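Print this page | E-mail this page

Desk and Drawer Organizing: Your Questions
Posted in November by Estíbaliz Olmedo

OK so the inbox got out of hand again. I pulled the ones that keep coming up and answered them fast, between jobs. If yours isn't here, try the bottom of the page. No order to these.

Where do I start?

One drawer. The top one, the one you open every day. Dump it on a towel, wipe out the drawer, put back only what you touched this month. Rest goes in a shoebox with a lid. Shoebox goes on a shelf. Don't start with the filing cabinet, people always want to start with the filing cabinet and then quit by lunch.

How long does a desk take?

Small desk, an evening. Desk plus two file drawers, a weekend with breaks. My longest was a retired bookkeeper in Carrasco who had kept every pen since the seventies. We counted because she wanted to know. 1,245 pens. She kept 39 and I was proud of her.

Do I have to buy containers?

No. Not first anyway. Measure after you sort, never before. I have a garage full of nice bins that fit nothing becuase I bought them on a Friday sale and measured on the Saturday. Use cereal boxes cut down for two weeks. If the layout still makes sense after two weeks then go buy the real thing in those sizes.

What sizes do you mean?

Inside of the drawer, three numbers: width, depth, height. Height is the one everybody forgets. Measure to the underside of the desktop, then take off a little for the runner. A stapler standing up will jam a shallow drawer and you'll be in there with a butter knife.

Dekeck or Darov inserts?

Get this weekly. Dekeck is bamboo, looks great, slides around unless you put liner under it. Darov is plastic, ugly beige, clips together and stays put. I use Darov in my own kitchen junk drawer and Dekeck where company can see. Neither one pays me. Wish they would.

Tray on top of the desk or inside the drawer?

Depends on your hands, mostly. Stuff you grab ten times a day should be where you can reach it without looking – a drawer adds a step and you will stop putting things back. Stuff you grab once a week, drawer. I like a low one with compartments on top, open, no lid, because lids get things piled on them. 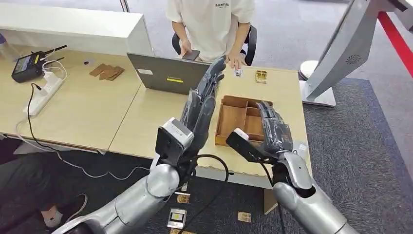
Cords come up in almost every letter, and my advice hasn't changed. Get them off the work surface and off the front of the table. A cable that loops over the front edge and hangs down toward the floor, like the black one on the left, is going to get caught by a knee or a chair arm sooner or later. Run it off the back instead, with two stick-on clips under the top, one near each corner. Leave slack at the laptop end. And label both ends before you crawl under there, masking tape is fine, you'll thank me when the printer goes dead.

What goes in which compartment?

Heavy and pointy at the back, small and daily at the front. Scissors, rulers, letter opener: long slot. Clips in one, rubber bands in another, never together, they knot. Leave one section empty. Yes, really empty. It catches whatever is in your pocket when you sit down and you clear it out once a week.

My wood organizer smells / feels rough. Help?

Light sanding, fine grit, with the grain. Wipe off the dust, let it sit a day. Thin coat of plain paste wax. For the smell, baking soda in a saucer inside a closed drawer overnight, and again if you need to. Don't spray perfume on it. Somebody did. It was worse.

How do I get my husband to put things back?

I get asked this more than anything and I am not a marriage counselor. What works in my house is he has his own section and I don't look in it. Patricio Zabala wrote me that he and his wife put a strip of blue tape down the middle of the desk, and so far so good. Try that.

Paper. Just… paper.

I know. Three piles: act on it, keep it, shred it. "Act on it" stays on the desk where you see it. "Keep it" gets filed the same day or it isn't keeping, it's a heap. Manuals can mostly go, look up whether the maker has them posted first. Tax stuff, ask whoever does your taxes how many years, I'm not going to guess for you.

One reader scanned 2,000 recipe cards over a winter and then kept the cards too. I mean, that's fine. They were her mother's.

Do you do photos?

Not on this page. Photos are their own animal and they make people cry and it slows everything down. Do photos last, after you've had practice on stuff you don't care about.

Kids' art?

One flat box per kid. When it's full, the kid picks what leaves. Kids are tougher about this than you are.

Is the Skotport label maker worth it?

If you will use it, yes. Tape refills cost more than I'd like. It eats batteries if you leave it switched on in the drawer, so take them out between projects. For a single desk I'd stick with a marker and masking tape. For a whole craft room or a pantry, go ahead and get one. Mine has a cracked screen and still prints.

How do I keep it this way?

Five minutes before you quit for the day. Cup to the kitchen, pens in their slot, empty that one catch-all section if it's full. Set a timer on your phone if you need to, mine goes off at 5:15 and the dog has learned what it means. Then a bigger pass every season, pull the liners, vacuum the crumbs. There will be crumbs.

I did all of it and it's a mess again.

Ok. So something has no home, or its home is in the wrong place. Look at what is sitting out. Same three or four things every time, right? Give those the best spots and move something lazier to the back. Don't redo the entire desk, that's how you end up at midnight with everything on the floor and no scissors.

Do you come out to houses?

Some. Only close by, and I'm booked til after the holidays. Waiting list is at 51 names right now so please don't be upset if it's a while. You can send your drawer measurements by e-mail and I'll tell you what I would do. Put DRAWER in the subject line or it ends up with the junk. Inches please.

E-mail this page | Print this page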